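Invoice discounting
By Vira Hnatiuk
Updated December

Invoice discounting is a form of short-term business borrowing in which a company raises cash against bills its customers have not yet paid. The lender advances a share of each invoice, the customer pays on the normal date, and the balance comes back to the company less a fee. It is one of the oldest ideas in commercial finance and still one of the most useful, especially for small firms whose money is always out the door before it comes back in!

How it works

A seller delivers goods and issues an invoice, usually payable in 30 to 90 days. It then passes a copy to the lender, who checks that the buyer exists, that the goods were accepted and that the debt has not been pledged elsewhere. An advance follows, often within a day or two. When the buyer pays, the lender keeps its advance and charges and releases the remainder, known as the reserve.

The arrangement is often confused with factoring. In factoring the lender normally takes over the sales ledger and chases payment itself. In discounting the seller goes on collecting from its own customers, who may never learn that a lender is involved. This confidential version is the most popular with established firms.

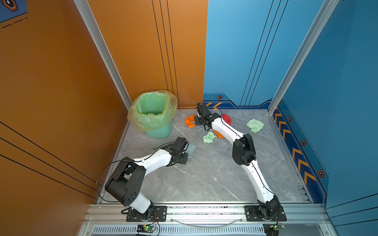

Vol. 24, p. 107

Costs

Two charges are usual. The service fee covers administration and is set as a percentage of turnover. The discount charge works like interest – it runs daily on the amount drawn until the buyer pays. A late-paying customer therefore costs the seller real money, and firms that take up discounting often become wonderfully strict about reminders.

Recourse and risk

Under a recourse agreement the seller must repay the advance if the buyer fails to pay. Non-recourse agreements shift some of that risk to the lender, for a higher fee, but they rarely cover disputes over quality or delivery. Lenders also limit how much of the ledger may be owed by a single buyer, a rule called the concentration limit.

The Londeck program

A lively local case is the Londeck program, set up by Gaurav Chauhan and Els Smits to serve businesses too small for ordinary bank facilities. Members could discount one invoice at a time, with no minimum turnover. In its first year the program advanced money on 3,585 invoices from 98 member firms, among them the bakery supplier Hima and the packaging company Jimari.
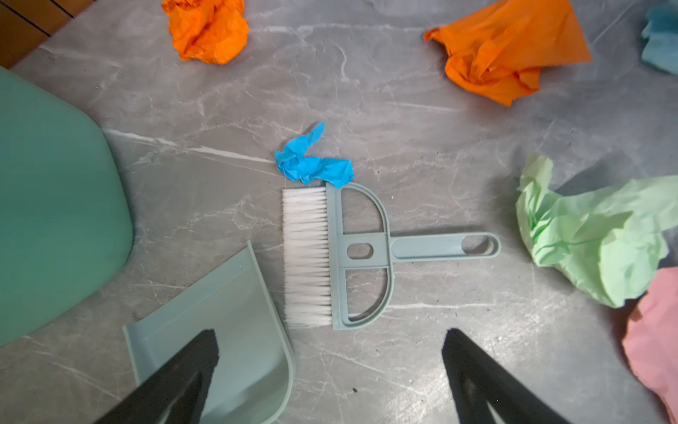 Photo: Imad Najjar

Its most admired feature was the shared buyer file, in which members recorded how promptly each customer paid. Hryhorii Marchuk, who designed it, borrowed the idea from the credit books once kept by market wholesalers. The file let new members see at a glance which buyers were worth waiting for, and several later programs copied the layout almost line for line.

See also
Factoring
Trade credit
Reserve account
Concentration limit
Supply chain finance

Contact the editors | © Hnatiuk Business Encyclopedia | Back to top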